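4. Surface Pattern and the Noticing of Marks

4.1 Background

Owners of stone tables and counters often say that a veined surface "hides everything." The claim appears in sales material and was repeated by most of the people we spoke to in Crenshaw before the home visits began. Earlier sections dealt with how stone is chosen and paid for. The present section deals with what happens afterward, when the surface is in daily use and someone has to decide if it needs wiping.

We separate two properties that are often run together. The first is ground color, meaning the main color of the slab. The second is veining, meaning lines of a contrasting color that cross the ground. A dark slab may be nearly plain, and a pale slab may be heavily veined. Figure 3 shows a dark ground with white veins. The wallpaper in the same figure has a large, soft print in gray, and we use it in Section 4.4 to discuss patterns with low contrast.

4.2 Procedure

Visits were made to 27 households. In each one, the person who did most of the cleaning was asked to stand at the table or counter and point out every mark they would normally wipe away. A member of the team then went over the same surface with a hand lamp held low, so that light fell across the stone from the side. Marks found with the lamp but not pointed out by the householder were recorded as missed. The lamp check was done by Everett Esposito in every home, which kept the method the same but also means that his own habits are built into the record.

Marks were sorted into 3 kinds: crumbs and other loose matter, dried water, and grease. We first tried a longer list that split grease by source, and dropped it when householders could not say what they had spilled.

Surfaces treated with Wevex sealer in the month before the visit were left out of the grease comparison. There were 6 of these. The sealer leaves a slight sheen when new, and in November, when most visits took place, low window light made this sheen hard to tell apart from a thin film of oil.

4.3 Results

Loose matter was missed more often on veined surfaces than on plain ones, whatever the ground color. Pale crumbs lying on or beside a pale vein were the most common case. Several people ran a hand across the stone before answering, and they found crumbs by touch that they had not seen. We did not ask them to stop.

Dried water followed ground color more than veining. On dark stone the rings left by glasses were pointed out quickly, even where veins crossed them. A ring is a closed curve, and veins in marble seldom close. On pale stone the same rings were often missed until the lamp was used.

Grease gave no clear result. The number of usable surfaces was small once the sealed ones were removed, and the finish of the stone (polished or honed) seemed to matter as much as its color. The honed slabs supplied through the Sirnance showroom were all of one pale type, so finish and color cannot be pulled apart for that group.

4.4 Pattern Beyond the Surface

Karagiannis suggested that a patterned wall near the table might also affect what people notice. We could compare 10 homes on this point. Plain walls and walls with soft, widely spaced prints gave similar results. None of the homes had a bold, high-contrast print close to the stone, and the matter is left open.

Figure 3. Dark reddish-brown marble tabletop with white veins; gray-and-white wallpaper with leaf and grass silhouettes behind.
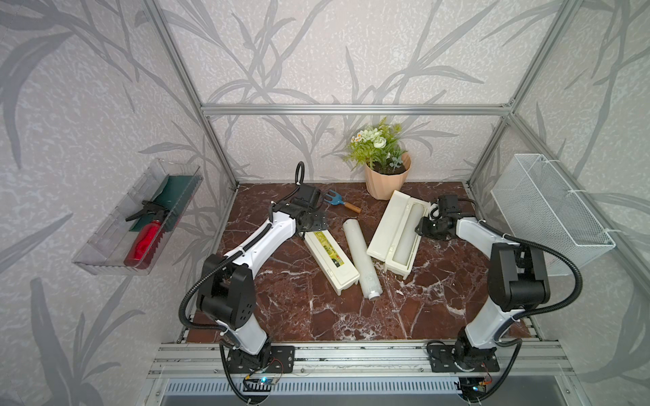 Does a dark veined marble need less cleaning than a pale plain one?

It needs the same cleaning. Crumbs are easier to overlook on the veined stone, but dried water rings are easier to see on the dark ground, so the owner is likely to notice different marks.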